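Vallitz pauses two-arm drink packing cells after grip fault

Vallitz has paused the Plitwood drink packing cell at its Taipe site while it corrects a fault in the grip release software. There were no injuries. The fault was logged in March, during a run of 896 handling cycles.

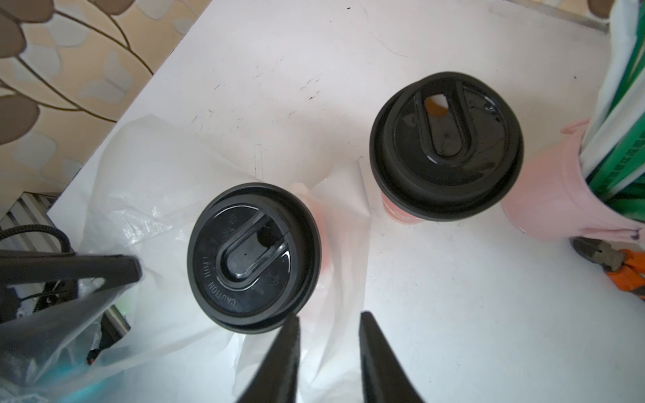

In 2 of those cycles, a gripper opened before the second arm had confirmed its hold. Both cups were empty. The control software, Udon, recorded the hold as complete and did not raise an alarm.
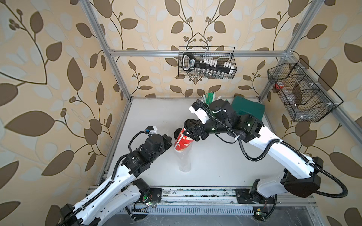 Vallitz has told customers to stop all transfers between arms until the update is installed. Work in which one arm holds a cup over another, as with the red paper cup tilted above a clear plastic one, is covered by the same notice.

What customers should do

Switch the cell to single-arm mode.

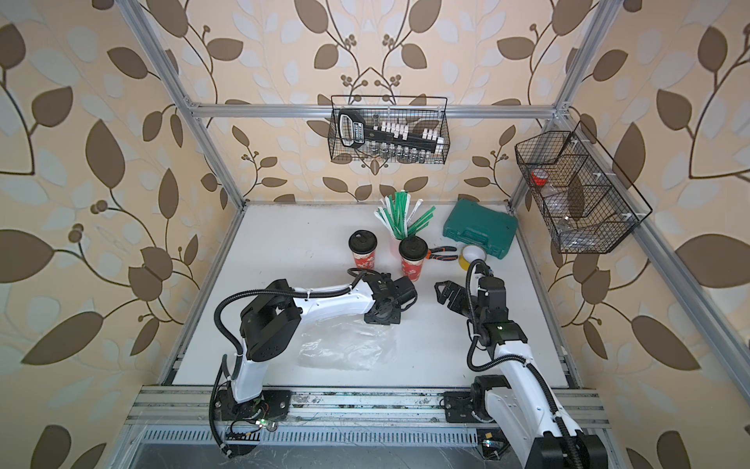 Keep hands outside the enclosure until both arms have been powered down at the main switch.

Report any early release to Vallitz within 48 hours. Bagging may continue at reduced speed, with an operator present.

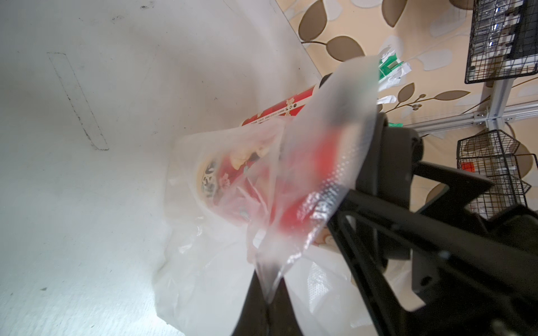

A gripper holding a clear, frosted plastic bag by its twisted neck.

The update will be supplied at no charge.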